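4.3 The open day at Niltside

The first public use of the system took place on May 12, 2022, when the Niltside building held its open day. Until then the simulated tabletop task had been run only by members of the project. The open day gave us a chance to watch people with no robotics background try it, and to see which parts of our setup they found hard to follow.

Visitors entered through the main hall and passed the Skavard arm, which was switched off and fenced. The simulation station stood at the far end of the same hall, with one large monitor for the audience and a smaller one for the operator. We ran 2 sessions, one before lunch and one after. Entry to the building was counted at the door, and the day's total was 820. Of these, 54 visitors signed the consent form and worked through the task themselves. The rest watched or walked on.

Each participant was given a short spoken introduction, then a practice run that was not recorded. The task was to bring one cube to another on a colored mat, using the hand controller supplied by Tymoshchuk. A run ended when the participant said it was finished or when the simulator reached 500 steps. We did not coach participants during recorded runs. Staff answered questions about the controller but not about strategy.

The simulator settings were those used in January, with one change. The audience monitor had previously shown a fixed overview of the table. For the open day we switched it to the close view, so that the people standing behind the operator saw the objects from nearby. Figure 6 gives a view from the simulator, with a light cyan cube and part of a teal one on the purple mat and a large magenta block in the foreground.

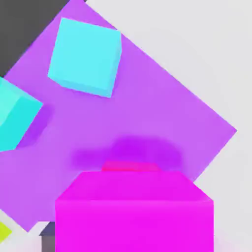
Figure 6. Simulated tabletop task, close view.

One visitor wrote on the comment sheet that the practice run was too short, and that she had only understood how to turn the wrist by the time her recorded run was nearly over. Similar remarks appear on other sheets from the morning. We lengthened the practice run for the afternoon session, and the two sessions are therefore reported separately in Section 5.

The comment sheets were typed up at Lernholm the following week. Sheets with no legible text were kept in the count of participants but left out of the coding.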